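About Cultance

Last updated: March
By Margareta Bogdan

Cultance is a small firm that makes and repairs bracelets, necklaces and other beaded and corded jewellery. We also run classes for beginners and supply cord, clasps and beads to other makers. We work from a ground-floor unit on Clokgate, behind the tile showroom, and post orders anywhere in Australia.

The business was started by Tsegereda Habte and Irina Iordache, who met while sharing a market stall. Tsegereda was selling braided cord work and Irina was restringing old necklaces for people who had given up on finding a jeweller to do it. Most jewellers will fix a gold chain but won't touch a broken string of glass beads, and after two summers of turning repair work away for lack of bench space they took a lease together.

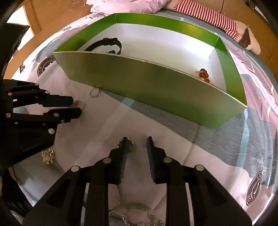

Repairs are still the larger part of what we do. Last financial year we completed 1,734 of them. The usual jobs are restringing, replacing worn elastic, fitting new clasps and re-knotting between beads. We also rebraid cord bracelets where the cord has frayed but the beads are sound. We don't solder, resize rings or value jewellery, and we can't replace stones in metal settings. If you bring us one of those jobs we will tell you at the counter and give you the name of someone who does that work.

A quote is free and we write it down. If the job turns out to need more cord or more time than we allowed, you pay the quoted price. If we find a problem with the beads themselves, such as chips around the drill holes, we ring before going any further.

The Araya range

Araya is our own line of braided bracelets, designed by Tsegereda and made on the premises. It began with one pattern, an eight-strand round braid, and has grown slowly. We make each design in runs of no more than 300 and then decide whether to repeat it. Colours vary between runs – cord is dyed in batches and we don't try to match an old batch exactly.

Cord bracelets stretch a little in the first few weeks of wear. If you are between sizes, order the smaller one. Take it off before swimming, as chlorine is hard on the dye, and dry it flat and out of the sun if it does get soaked.
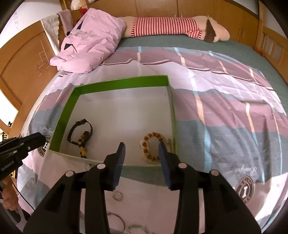
Supplies for makers

The supplies side is run by Maricica Ghiță, who came to us from a haberdashery wholesaler. She keeps 400 lines in stock, mostly waxed cotton, nylon cord, seed beads and plain findings. There is no minimum order for cord, and beads are sold by weight. Trade accounts are open to anyone with an ABN, including people who only sell at weekend markets.

We buy most of our nylon cord through Lundonon, a distributor we have dealt with since the first year. Where a colour is being discontinued, Maricica puts a note on the shelf label so that people partway through a project can stock up.

Classes

Domnica Dobre teaches four-strand and eight-strand braiding, basic knotting and bead stringing. Classes are held in the evening, starting at 6.30 pm, and run for 2 hours. All materials are included and you take home what you make. Children over ten are welcome with an adult. Left-handed students should mention it when booking, so Domnica can set up a place across from her.

Visiting us

The counter is open from 9.30 am to 4 pm on weekdays. There is short-term parking out the front and a ramp at the side door. Finished repairs are kept for six months, and we send two reminders in that time – please let us know if your phone number changes.

Contact: Cultance, Clokgate. © Cultance. All rights reserved. Back to top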